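Towel tips from the Alteteck open day

I went to the Alteteck open day in June expecting to be replaced. The workshop had set up a machine to handle laundry, and Fouzia Rajput, who runs the demonstrations, was kind enough to let me criticize it for most of an afternoon. I have folded towels for longer than she has been alive, so I had notes. So did she, and a few of hers were better.

Lay it out first. The machine won't start until the towel is flat, and neither should you. I used to fold in midair with my chin, which gives you a crooked towel and a stiff neck.

A long, narrow towel wants its full length on something. Along the edge of a bed is fine if the table is covered in mail. Pull from the far corners, then smooth toward yourself with the flat of your hand.

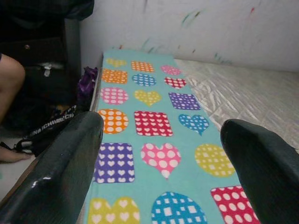
Polka-dot hearts, squares and circles in three columns, with the gripper open over the middle.

Use the pattern. Printed columns are free fold lines. With three across, fold one side column over the center, then the other over that, and you get a tidy strip that fits a shallow drawer. Plain towels get no such help, so crease the middle with the side of your hand first.

Pinch less. Two fingers at the edge, lift, carry, let go. Bernd Hellwig, who was standing next to me, grabs a towel as if it owed him money, and he was asked to compare results. We will say no more about it.

Check the underside before you put a towel away. Bed edges collect lint — so do dark rugs — and it all ends up on your face.

The price on the card was 1,383 for the arm alone, stand extra. I have 2 already, and they came with the rest of me. I did take the free dishcloth.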